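Grorkano Pick Cell — Set-Up and Care Guide
Section 4: Liner, Item Mix and Finger Check

Written by Tímea Vincze. Finger check revised in May by Florence Bergeron.

The earlier version of this section promised that the cell would "adapt to any soft container." We have not found that to be the case, and the claim has been removed. What follows is what we do on our own cell. If the Florum software tells you the cell is ready and you have skipped these steps, do not believe it.

4.1 Before you start

You need kraft paper, black tape, a hex key for the rail hardware and the current item list. Put the cell in Hold at the Mesetex controller. The Hold lamp reports the state of the software and says nothing about the arm drives, so switch the drives off as well before you reach in.

CAUTION: Hold is not an emergency stop. Treat the fingers as live until the drives are off.

4.2 Fitting the paper liner

1. Set the paper container on the white surface, inside the raised rim. Keep it clear of the aluminum rail on the left.

2. Fold the top of the wall over and tape the fold. Tape any tear that reaches the rim. An untaped tear grows, whatever the Hiebert data sheet says about reinforced paper.

3. Press the bottom flat with your palm. Ridges and torn strips on the floor will show up as items in the Florum view. A few are tolerable. If the cell reaches for one more than once, change the liner.

4. Look at the bolts on the corner bracket and the screws on the black plate. Tighten by hand only.

5. Put in the test items: the sponge, the gray plush toy, the crumpled bundle and the green ball. Leave bare paper between the ball and its neighbors for the first run.

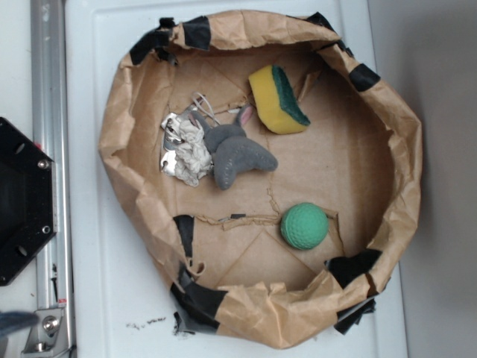
4.3 Running the item mix

1. Switch the drives on, stand back and release Hold.

2. Run 10 picks at 40 percent speed. Watch all of them. The pick counter scores a success whenever the fingers stop short of fully closed, and a fold of paper will do that as well as a ball.

3. Write down every pick the counter got wrong. If your own tally and the counter disagree, use yours.

4. Go to 100 percent only after a clean set at the lower speed. We have seen no gain from full speed on plush items and usually leave it alone.

Note: Code 2299 is listed as "item lost." On our cell it also comes up when the finger lights wash out the wrist view. Check the lights before you go hunting for a dropped item.

4.4 Finger check

Do this at the start of each shift and after any liner change. The automatic finger check passes fingers that are visibly uneven, so it doesn't replace this one.

1. Have the cell pick the green item and hold it still over a plain surface. Wood is fine.

2. Open the wrist view. Both fingers should be lit, one on each side of the item, and the item should sit upright between them.

3. Look at the color. The upper part should stay a strong green. The lower part will go pale next to the lights, and that alone is no reason to turn them down.

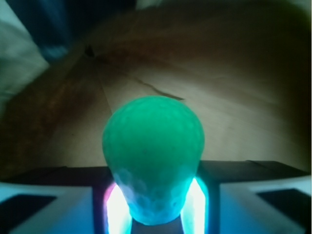
4. Keep watching the wrist view for a full minute. Slow slip is easy to miss, and the slip alarm misses it too. If the item sinks or tilts, send it back to the liner, switch the drives off and wipe both finger faces with a dry cloth.

5. Repeat the hold. If it slips again, replace the fingers as a pair. The Mesetex menu offers a grip force increase at this point. Decline it. Extra force hides worn fingers for a day or two and flattens foam items in the meantime.

CAUTION: Never pull an item out of closed fingers. Use the Open command with one hand under the item and the other well away from the housing.

6. Record the result by hand in the shift log. The automatic log keeps passes and drops aborted checks, so a shift with three aborted attempts and one pass looks perfect on paper.

Go on to Section 5 once the hold has passed with the fingers you intend to run.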